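Crackers are coming back to Rotport, and I could not be happier about it

If you grew up anywhere near Rotport, you probably had a sleeve of Roltik rye crackers in the pantry at all times. We did. My grandmother put them out with soup, with cheese, with jelly, with pretty much anything that would sit still on top of one. Then the bakery stopped making them, and I spent nearly 10 years trying every seeded, salted, thin and crispy thing on the shelf, hoping one of them would come close. None did.

So you can imagine how fast I opened the email from Xenos, the small food company that bought the old recipes last winter. Roltik crackers go back on sale in June! They'll be in 34 stores to start, mostly independent groceries and a couple of co-ops, with the Videx markets getting them later in the summer if things go well.

There will be 2 flavors at first, the plain rye and the caraway. The onion one isn't part of the launch (I asked, and then I asked again). Xenos says it is still working on that recipe and wants the onion to taste like onion and not like powder, and I guess I can live with that.

I got to try both kinds ahead of time, and the plain rye is so close to what I remember that I ate half a sleeve standing at the counter. It has that same deep toasty edge and it snaps when you break it. The caraway is a little stronger than the old one - maybe too strong if you're serving it with something mild - but with sharp cheddar or a bowl of tomato soup it's wonderful. The salt has come down a bit in both. I noticed it on the first cracker and had forgotten about it by the fourth.

The box is smaller than it used to be, with nine ounces inside, and I wish they'd kept the big one. A box of those never lasted a week at our house anyway, so now I'll be buying two at a time.

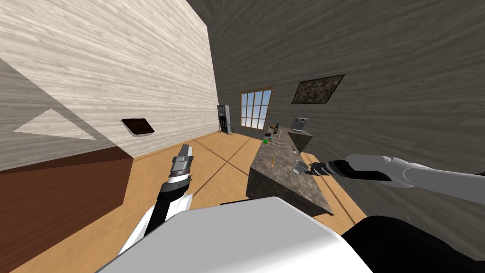 The price isn't final yet. Xenos told me it should land close to the other rye crackers in the same aisle, and there will be coupons at the register for the first couple of weeks. If your store doesn't carry them, ask the manager, because the company is picking its next round of shops partly from customer requests. You can also order online by the case, though shipping crackers always makes me nervous and I'd wait for the store if you have one close by.

I'll post the full store list as soon as I get it. And if anybody from Xenos is reading - please, the onion ones by Thanksgiving.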